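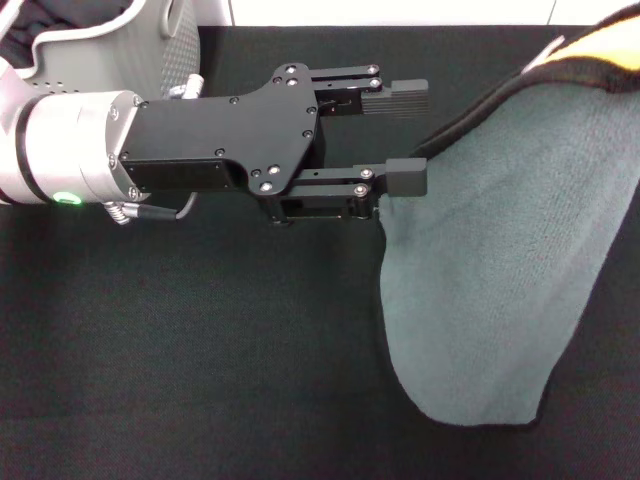

Open gripper, one towel, black cloth underneath.

How to set up a towel-handling station in a shared workshop

I've been building this thing at Camport, our shared workshop, since January, and folks keep asking me to write up the setup so they can copy it. So here goes! I'm going to assume you already have an arm that moves and a two-finger gripper bolted to it. What I'm covering is everything around the arm, which ate way more of my evenings than the arm did.

Cover the table first. I started on the bare tabletop and hated it. The fingertips have to come down really close to the surface to get under a towel edge, and on a hard top every tiny height error goes straight into the wrist (the noise is awful). A layer of dark woven cloth gives you a bit of forgiveness. Pull it tight, clip it under the table, then pull it tight again, since a wrinkle in the cover looks an awful lot like a towel edge to my software. Black works great with lighter towels. If all your towels are dark, go with a pale cover.

Next, teach the table height. Jog the arm down with the gripper wide open until a sheet of printer paper just drags under the lower fingertip, and save that pose. I called mine "floor." Then go up 2 mm and save that one as "skim." All your approaches go through skim, and you never send the arm to floor at full speed. I did that once and spent a Saturday re-tightening little silver screws on the mounting plate. Put a paint-pen mark across every screw head when you're done, so you can see at a glance if one has backed out.

Now the pick itself. Go for a corner or a bound edge, never the middle. Plush terry squishes, so the fingers feel like they have a good bite and then the whole towel slides out on the way up. The binding is thinner and stiffer and it holds so much better. I come in from the side with the fingers flat to the table, close at 14 percent speed, wait a beat, then lift slowly for the first few inches. After that you can go as fast as you dare.

Check your cable while you're at it! Run the wrist through its full turn by hand with the power off and watch the connector. A spring strain relief helps a ton, but you still want a loose loop under the gripper with enough slack for the worst pose you plan to use. 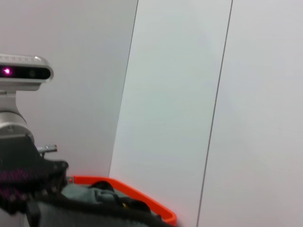
Then there's the bin. Get a bright one. Mine's orange plastic and I can find the rim from pretty much any angle, which made the drop routine about ten lines of code. Tape its outline on the bench so it goes back in the same spot after somebody borrows it. Set your drop pose well above the rim, too, because a hanging towel is longer than you think and anything sticking out of the gripper will catch on plastic sooner or later.

For the test run, I do 100 picks before I trust any change. I call my test script Prasix, and all it does is write down the pose and whether the fingers closed all the way (if they did, they missed the towel). Change one setting, run it again, compare. It's slow and kind of boring and I usually do it with a sandwich.

Last thing, keep the wall behind your station plain if you can. I took down a poster and my false edge detections dropped that same night. Next up for me is two towels in a heap, and I'll post the gripper settings once they stop changing every week.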